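Lodard would like its customers to know that it has listened. From May, the carrier will scrap the $3 monthly fee it charges for sending a paper bill, a charge it brought in two years ago to "encourage greener habits" and which encouraged mostly phone calls.

In its place comes an account access fee of $8, payable by everyone on a prepaid or month-to-month plan, including those who have never seen a paper bill and wouldn't recognize one if it came through the slot. Customers on a contract are exempt for the first 20 days.
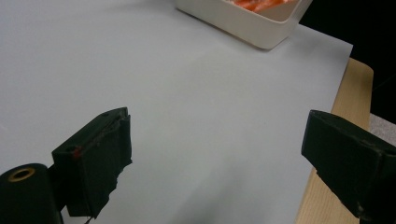 Rival Brurnonier, which spent most of last winter running ads about honest pricing, said it had no plans to match the fee. It said the same thing about roaming charges, and held out for very nearly a month.

Lodard's notice, which arrived by text at 6 a.m. and ran to four messages, invites anyone unhappy with the change to cancel free of charge, provided they return their modem in its original box and settle any outstanding device balance. For a customer one year into the popular Kevitz handset, that balance is $215.

Complaints can be made in person at the Cormier Street store, open weekdays until 4 p.m. The line for the phone queue has a recorded message about paper bills.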